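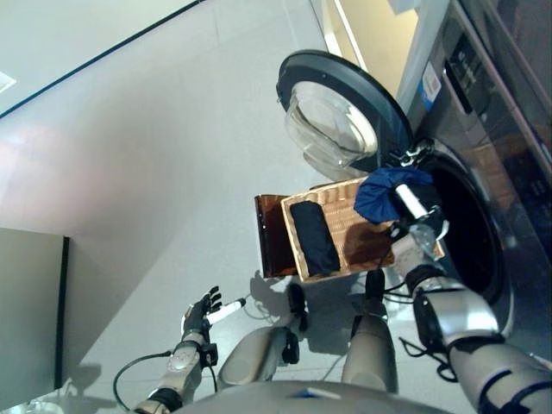 Diễm Đàm commented: can we please move cable checks to the top? By the time people reach them the arms are already powered, and you can't get a hand in near the wrist without stopping everything.

Fair. Moved. Revised list follows, form 1401, bring the old copies back to the Flerken desk.

BEFORE POWER ON
1. Cables at wrist and elbow - slack enough for full reach, not so slack they catch on a door, handle or hinge. OK
2. Hand screws and covers. Check by touch, not just by eye. OK
3. E-stop pressed and released, both stations. OK
Comment: station two button is stiff. Works, but report it.
4. Floor marking visible all round, nothing stored inside it. Not OK
Comment: trolley left inside the line again. Moved, will speak to the shift.

TIGHT SPACES (under dashboards, inside drums, anything with an edge)
5. Slow mode on, max 165 mm per second. OK
6. Vehicle battery isolated before a gripper goes anywhere near a fuse box or connector. Tag on the key.
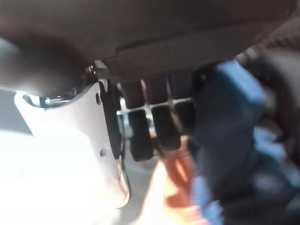
Tag was missing, key was in the drawer. Counts as a fail even if battery was off. Redo and sign.
7. Loose wiring tied back or the job is stopped. OK
8. One person watching with a hand on the stop. No phones. OK

HOUSEHOLD TASKS
9. Washer unplugged for loading trials, door locked open or held. OK
10. Only soft items in the hand. No zips, no belts.
Comment: Plastska gloves still not approved, leave them off.
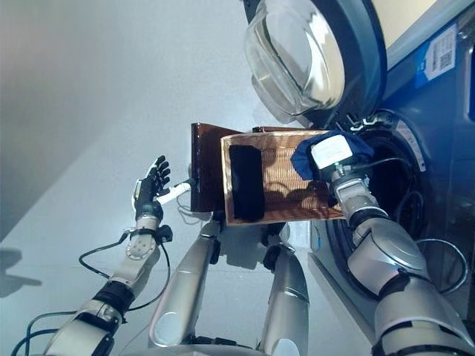

Candus, July

Second round, same list, after the 930 break. Items 1 to 8 as before exept item 6, now passed, tag fitted.
11. Person stays out of reach of both arms, not just teh one that is moving. OK
12. Drum checked empty with a torch before the door is shut. OK
13. Basket steady on its support before letting go.

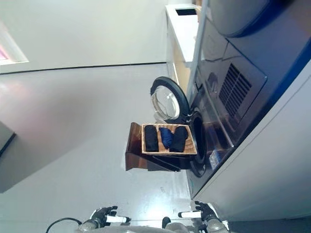
If it rocks, stop and reset by hand with the arms off. Don't let the robot have another go at it.
14. Stop log filled in. Last entry is 451, next sheet is in the Güler folder.
Comment: write the cause, "stopped" on its own is no use.

Open: item 4, station two button. Diễm to sign when both are closed.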